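Demonstration operators wanted for the Nestine project (paid, part-time)

Published January 2018
Location: Bruvirdale
Openings: 10
Contact: Engelbert Ortner, project coordinator

Who we are

Brandlow is a small company which develops software for household robots. Our current project has the name Nestine. With it we want to teach a robot arm to do simple tasks with ordinary objects: to move a lamp, to open a drawer, to put a cup back on its shelf. For this the learning system needs many good examples made by human hands, and we are looking for people who will make these examples with us.

Until now we have collected 785 usable demonstrations. This is a good beginning, but most of them were made by the same few colleagues, and the system has learned their personal habits together with the tasks. We would like to have different people, with different height and different way of moving.

What the work is

You hold one gripper in each hand and you perform a short task at a table. The grippers record the movement, and the square markers on them help us to know their position. One demonstration takes less than a minute. After it, you put the objects back in a new starting place and begin again. Between the series there is time to rest the arms.
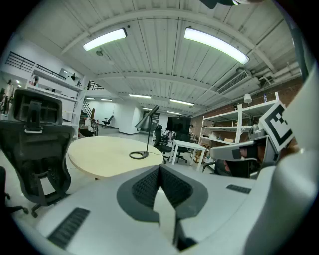
The tasks change from one session to the next. In the first weeks we work mostly with desk objects, and later we come to kitchen objects and to cloth. You receive a written card for each task, and a colleague shows it to you one time before you start. We do not ask you to be fast. A calm movement with a clear beginning and a clear end is more useful for us than a quick one. If a demonstration fails, please do not delete it. You mark it as failed, and we keep it in a separate folder.

The room is a large open space with a mezzanine, and it is shared with other teams. People walk through and talk while you work. Most participants get used to this in the first hour, but if you need full silence to concentrate, this may be not the right job for you. 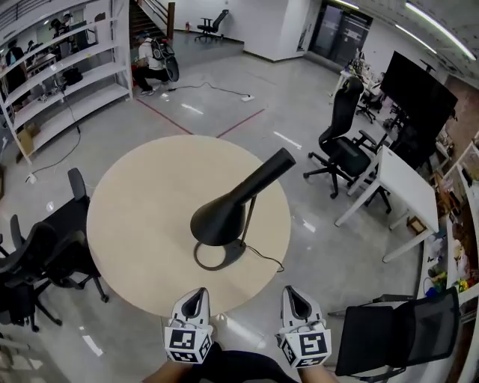 Desk lamp task, with one gripper in each hand.

What we offer

- 16 dollars per hour, training hours included
- Sessions of three hours, morning or afternoon, with two breaks
- Contract until the end of March, with possibility to extend
- Coffee, tea and a place to lock your bag
- Reimbursement of the bus ticket from Dolan station

What we ask from you

- You are at least 18 years old and allowed to work in this country.
- You can stand for most of a session and lift your forearms without pain. The grippers are not heavy, but you will feel them in the wrists.
- You can read short instructions in English and follow them exactly.
- You can come for at least two sessions per week.
- No technical knowledge is required. Left-handed persons are especially welcome, as we have very few of them.

Please come in closed shoes and without loose bracelets or long wide sleeves.

About the recordings

The cameras record your hands, the table and also parts of the room. Your voice is not recorded. Before the first session you sign a consent form, and you may take your consent back later. In this case we remove your recordings from the collection. Your name is not stored with the data; each operator receives a number.

How to apply

Please send a short e-mail to Engelbert Ortner, or leave a letter for him at our office, room 282. Write a few sentences about yourself, the times when you are free, and which hand you write with. A CV is welcome but you do not need one. Persons who pass the first selection are invited to a trial session of one hour, and this hour is also paid. You will have our answer within one week after the trial.

For two persons who know each other and wish to come in the same session, please mention it in the e-mail. We will try to arrange it.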